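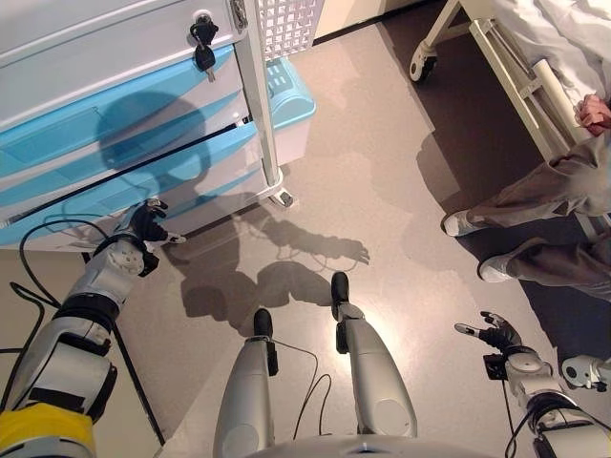 Koner replacement castors are supplied for light plastic and steel drawer units used in offices, clinics and workshops. Each castor has a push-fit stem, a nylon body and a single wheel, and is sold in packs of 2. The wheel is offered in white or grey; white is the usual choice for units such as the three-drawer cabinet with light-blue fronts, where the castor at the bottom corner stays in plain sight. On a cabinet with a lock on the top drawer, take the keys out before tipping it over to fit the stems.

Wheel diameter is 25 mm. The maximum load is 60 kg per set of four, evenly spread, on a level floor. The figure applies to slow, occasional movement and should be halved for units that are moved several times a day.

Floor types

The standard tread is hard nylon, which rolls easily on carpet tile and short pile. On polished stone, vinyl and sealed concrete we recommend the soft tread version, sold as Grostine. It is quieter and less likely to mark the surface, but takes more effort to start moving under a full load.

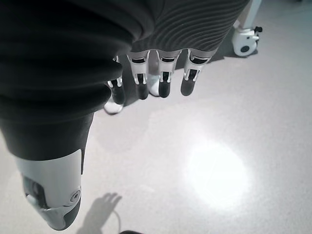

Grit is the main cause of wear with either tread. Sweep before moving a loaded unit, and clear hair and thread from the axle when the wheel begins to drag. Do not oil the soft tread version – oil swells the rubber and will leave a trail.

Fitting

Empty the unit and lay it on its back. Pull out the old castor with a straight, even pull; a stem that has snapped can be drawn out with pliers. Check the socket for cracks. Press the new stem in by hand until the collar sits flush, then tap it once with a rubber mallet. Change castors in pairs across the front or back so that the unit stays level.

Ordering

Stock is held at Gastilmont and packed to order. Braked versions are listed separately under Bondarchuk and use the same stem. Guarantee: 2 years, tread wear excluded.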